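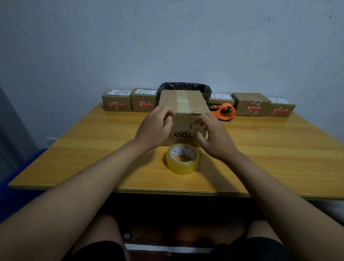 Why Is a Cardboard Box So Strong?

Cardboard is paper. You can tear paper with your fingers, and a hamster can do it faster. So how does a box made of the stuff get across the country with a teapot inside?

The secret is in the middle. Find a scrap of box and look at the torn edge. You should see two flat sheets with a wavy one squashed between them. The waves are called flutes, although you can't play them. (People have tried. It was my brother.)

Each wave is a tiny arch, like the arch of a bridge. An arch is good at taking a push from above and passing it down the sides. One paper arch can't hold up much. A whole row of them, glued top and bottom, can hold up a stack of books or a medium-sized cousin. Please test it with books.

What the tape is for

A box begins life flat. Somebody folds it into shape and shuts the flaps, and the flaps would very much like to open again. They have no manners. Packing tape goes along the line where the two long flaps meet, and a bit further down each side, so the tape has something to hold on to.

Tape comes on a roll, and the end of it likes to vanish. Grown-ups can spend whole afternoons scratching at a roll with one fingernail, saying words they think you don't know. A tape dispenser keeps the end where you can find it. It also has a row of teeth for cutting, and those teeth are properly sharp, so leave them alone unless an adult is helping.
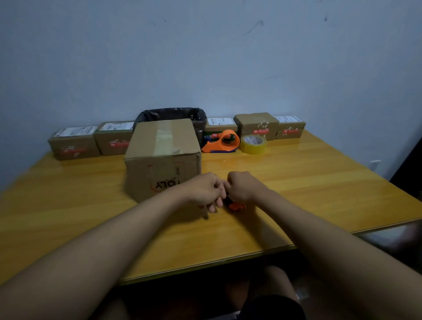

Obadia Muriithi wrote in to ask why his parcels get squashed at the corners when the sides are fine, and whether he should use 30 strips of tape instead of 2.

Good question, and no. Corners stick out, so they land first when a box is dropped. Tape keeps a box shut but it won't make the cardboard any thicker. What helps is filling the gaps inside with crumpled paper, so the walls have something to lean on.

Try it yourself

Fold a sheet of paper into a zigzag, like a fan. Rest it across two mugs and put a coin on top. Now try the same thing with a flat sheet. Keep the mugs empty, or have a cloth ready.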